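Skutedo Dev Notes: Inventory Rework and Save Format 2

October 9, 2025

The August build went out with the old inventory code still in place. The next one drops it. Most of this item covers what changed and what testers need to do before they update. A short section on pathfinding follows for those who asked.

Why the inventory was replaced

Skutedo began as a prototype with a fixed grid of slots. Each slot held one item type and a count. That was fine for the first shelter level, where the player carries a few tools and some feed. It stopped being fine when Hooman Mohammadi added containers that hold other containers. The grid had no concept of a parent, so a bag inside a crate was stored as two unrelated entries and a flag. If the crate was sold while the bag was open, the flag pointed at nothing and the game crashed on the next save.

The new code stores items as a tree. Every item has an ID, a parent ID, and a quantity. Moving a bag changes one field. Selling a crate walks down the tree and removes everything below it in a single pass.
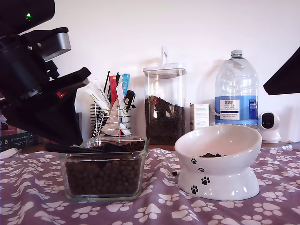

Stack limits

Loose goods such as feed, gravel, and seed now share one stack rule. The limit is 1,000 units per container. The old limit was whatever the slot counter allowed, and one tester reported a bin holding 1,002 units of feed that could be neither split nor emptied. The cause was a comparison that ran before the add instead of after it. Bins over the limit are trimmed on load, and the extra units go to the yard pile.

Splitting a stack now rounds down. If you split an odd quantity, the larger half stays in the source container.

Save format

Save format 2 is not readable by older builds. Copy your save folder before updating. On first launch the game converts each file in place and writes a log next to it. Conversion of a large save with 300 containers takes a few seconds on our slowest test laptop. If the log contains the word ORPHAN, send both the log and the original save to us through the tester form. An orphan is an item whose parent could not be found. It is kept, but it is moved to the yard pile and will need to be sorted by hand.

Pathfinding

Selina Kaufmann has moved animal pathfinding off the main thread. Animals request a path, wait, and keep doing their idle action until the path arrives. The visible effect is a short pause before an animal walks to its bowl. The pause is longer when several bowls are filled in the same tick. We may stagger the requests, but this is not in the current build.
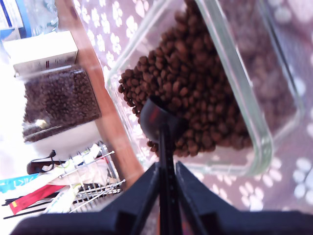
Scoop in a container of kibble.

Known issues

Bowls placed against a north wall are sometimes treated as blocked. Rotate the bowl once to clear it.

The sort button ignores nested containers.

Sound for pouring gravel still uses the feed sample. A replacement has been recorded and is waiting to be trimmed.

Controller focus is lost after closing a container with the shoulder button. Press the menu button twice to get it back.

The build is on the tester branch now. The public branch gets it once the bowl bug is fixed.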